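27/06/2022

Litter pickup, bedroom set, teleop. Notes from the long session.

Started by reloading the Momex config from the backup, as the left arm had come up with the wrong tool offset again. Recalibrated both leader arms, homed, checked that the grippers close fully and that the pedal cuts torque. Left arm has a small lag compared with the right when moving fast. I can live with it at demonstration speed, but it should go on the list.

Task text for this batch is "put the litter in the bin." Episode starts with both arms up and open, ends with both arms back up and open. No talking to the operator once recording is on.

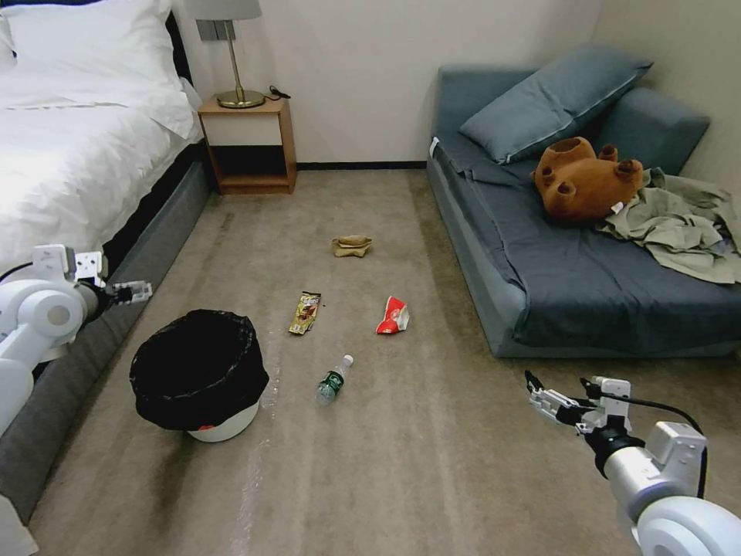 *Bedroom set, litter out on the carpet: paper wrapper, snack wrapper, snack bag, bottle.*

Order of pickup. We had left it open in the first batch and the replay on the Julbridge policy dithered between objects, going halfway to one and then turning back to another. For this batch the operator takes the nearest item first and works toward the back wall. Which hand is free choice, but no switching hands once a reach has started. If the reach is bad, back off, open, try again with the same hand. Keep those episodes. We want some recoveries in the data.

The bottle is the awkward one. Grabbing by the cap end works on the leader arms but the body swings when lifted and catches the lip of the bin. Grabbing across the middle, over the label, is slower to line up and much easier to drop in. Use the middle grab from now on.

Bag liner: the loose edge folds over the rim and the fingers can snag it on the way out. Come in high, release above the rim, go straight up before moving sideways. Do not push things down into the bag. 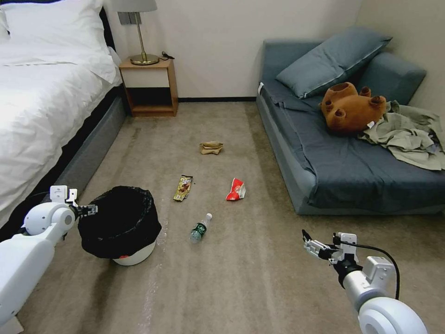 Hájek disagrees with releasing above the rim, and left a comment on the draft protocol that light wrappers should go in below the rim, slowly, or the policy will learn to let go early and miss whenever the bin has been moved a little. Fair point. We will do half the next batch that way and compare, keeping the two sets under separate tags so they don't get mixed in training.

Counts as of tonight, from the index:

- 3079 episodes recorded for this task, all batches
- 2787 kept after review
- the rest rejected, mostly for the pedal being pressed mid-reach or the episode ending with an arm still low

Of the kept ones, 317 are tagged as containing a recovery. Target for recoveries is 400, so more are needed, and they should be real ones. Staged misses look staged. The hand stops too neatly before it corrects.

Flat wrappers next. The Sunetti fingertips slide along the foil if you come down at a shallow angle. What works: fingers pointed steeply down, one tip on each side of the wrapper, press lightly until the carpet gives a bit, then close. Closing before touching the carpet gets nothing. The operator has no force feedback on these leaders, so it has to be judged by eye from the head view, and the wrist hides the far fingertip. Tilting the wrist outward a little helps.
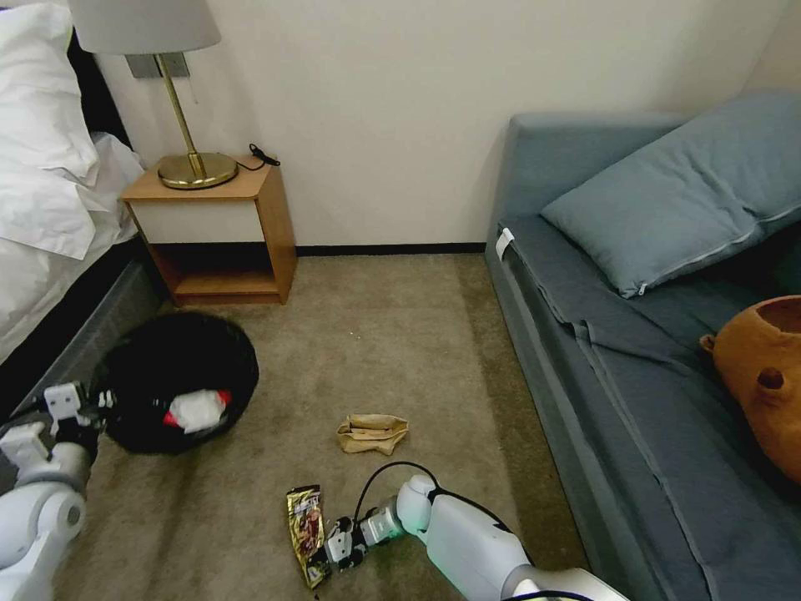 *Right gripper beside the gold wrapper, paper bag further out on the carpet.*

The paper is easier, any raised fold will do. Reach is the limit there. Toward the back of the room the right elbow gets close to its stop and the motion turns jerky, and those jerks go straight into the data. Either bring the base forward before recording or use the left.

To do:

- look at left arm lag, try swapping the cable first
- write the steep approach for wrappers into the protocol
- add tags for above-rim and below-rim release
- re-review the early batch where the order was left open, decide whether to train on it at all
- ask about a second set of fingertips, the current pads are worn on the inside edge

Leader arms left on the bench, powered down. Data copied to the big disk, checksum not run yet.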